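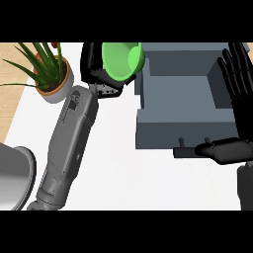
August, 11 at night

Eight weeks into the summer course and I have become a person with strong feelings about a green bowl. It doesn't exist. I have still lost an evening to it.

Our team is Narkance (we drew names from a hat, and the other choice was Swai). The task is to get the bowl to the gray box using one arm with a gripper and one with a proper hand, all in the simulator. The gripper side is mine. The hand belongs to the other half of the team, who spent today on the fingers and left me a note saying they look "more relaxed now." Good for the fingers.

I ran 10 tries after dinner. 5 counted. In two of the others the bowl went through the wall of the box like a ghost with an appointment, and I'm putting those down to the collision settings, a thing I can say with confidence and can't fix. The rest were my fault: I had the wrist angle written in degrees and the script wanted radians. Again.

The aloe gets through everything without a scratch. I'd like its job.

We need 2,000 clean runs before the demo, and at tonight's rate I'll be handing them in as a retiree. Left a batch going on the lab machine with the grip a touch softer. Must remember to move the save folder first thing, the old one is nearly full. Also buy milk.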